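Landholm lab passes 749 recorded examples

2020-08-15

The Plesulus group in Landholm has now recorded 749 examples for its learning system, which should learn to move small blocks on a table. The work began in June with 2 operators. The goal is 3,000 examples before winter - Flodgate, the company that pays for the project, asked for this number.
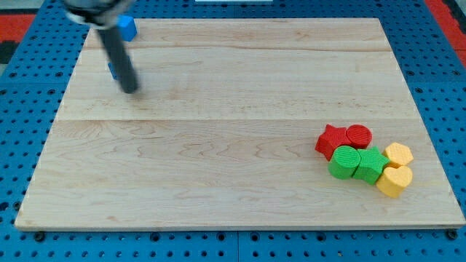
Each example is one short recording of the arm moving blocks on the board. Color and shape are both important for the later tests, so the set has red and green stars as well as a yellow heart. The group will share the first 79 recordings with the Dubey workshop.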